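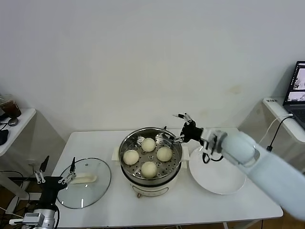
According to Imke Kettler, the first question about any thin laptop should be how long it can hold its rated clock speed, and the Keltitz 10 can't do it for long. She put that to Henrike Görtz, who leads thermal design on the machine at Kulumen, and Görtz did not dispute it.

"It throttles under sustained load," Görtz said. "The fan is small and the heat pipe is flat. We set the limits in firmware and we publish them."

The published limits are plain enough. The processor may draw full power for 120 seconds, after which the firmware steps it down until the skin temperature under the keyboard settles. Görtz said the first prototypes used a thicker pipe, which pushed the battery towards the hinge and cost too much capacity.

"You can buy back the heat or you can buy back the run time," she said. "In that chassis there was no room for both."

The hinge itself changed in March, after the supplier, Kuipers, altered the friction washers. Kettler asked whether early units would be replaced. Görtz said the two parts are interchangeable and that the service manual lists both numbers, but there is no recall.

The battery is rated for 1000 charge cycles and held in by screws — six of them, all the same length. Memory is soldered. Storage is not, although the slot takes only the short card.

Asked about the display, Görtz was brief. It reaches 300 nits, it is matt, and a brighter panel was rejected on power draw.

"We measured it on the bench and the difference came to nearly an hour," she said. "I would make the same choice again."

Kettler's last question concerned the charger, which gets noticeably warm in use. Görtz said a revised one is in testing and gave no date for it.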